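Last updated: February
By the handling systems lead, Clollden
Print this page | E-mail this page

Speaker notes: The grip fault at Clollden

Opening. Say who I am and what the talk covers. One fault, two arms, a lot of dropped boxes. Questions at the end, but stop me if a term isn't clear.

Start with the numbers. Over 900 picks in the trial, all small parcels, shelf to crate. 693 were clean. The rest were drops, crushed corners or picks where the arm stopped itself. We had told the people at Stelen to expect far better than that, so it was an awkward call.

The set-up. Two arms working as a pair, one palm on each side of the box. Kinow supplied the arms, Tsuchiya the pads and the force sensors behind them. The control software was ours. Mention this early, as people always ask whose fault it was and the answer takes a while.

What the fault looked like. The pair would close on a box, lift it, and start the turn towards the crate. Part way through the turn the right side eased off. Not much - a couple of millimetres on the log. A light box stayed put. A heavier one slid down and went on the floor, or the left side pushed to make up the difference and folded the cardboard in.

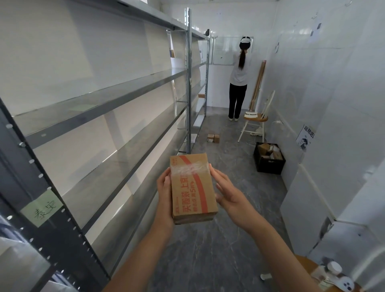 We blamed the tape first. Packing tape is slippery and some boxes have it wrapped right over the side where a pad wants to go. We spent most of a week moving the contact points lower. Drops went down a little and then came back. Pause here, somebody in the room will have done the same thing.

Then we blamed the pads. Tsuchiya sent a fresh set, same result. I should have asked for the raw sensor log at that point and I didn't.

The cause. The right force sensor was being zeroed at the wrong moment. The software reset it at the start of every move, and the turn counted as a new move. So with a box already held, the sensor read the squeeze as nothing, the controller saw a jump, and it backed off while it settled. The left one was reset only at start-up. An old setting, copied from a single-arm job and never looked at again.

Why it took so long. The summary log smoothed the readings, and the dip lasted less than one sample. On the screen the force looked flat all the way round. It showed up only when we recorded at the full rate.

The safety part. Slow down for this. On pick 7 of the last morning a box slipped and the operator reached in to catch it. The arms did stop, but on the force limit. The light curtain had been muted for loading and left muted. No one was hurt. We wrote it up as a near miss and stopped the trial that afternoon. It is the part of this talk I'd most like people to take back with them.

What we changed. Sensors are zeroed with the hands open and at no other time. If the two sides disagree while a box is held, the pair stops and lowers it. Muting runs out after one loading cycle and has to be asked for again. Full-rate logs are kept for every failed pick.

Still open. Soft boxes. The new check stops too often on them and Stelen have noticed. We are trying a wider limit for the first half second of the lift - no results to show yet.

If short of time, skip the pads and go straight to the cause.

Print this page | E-mail this page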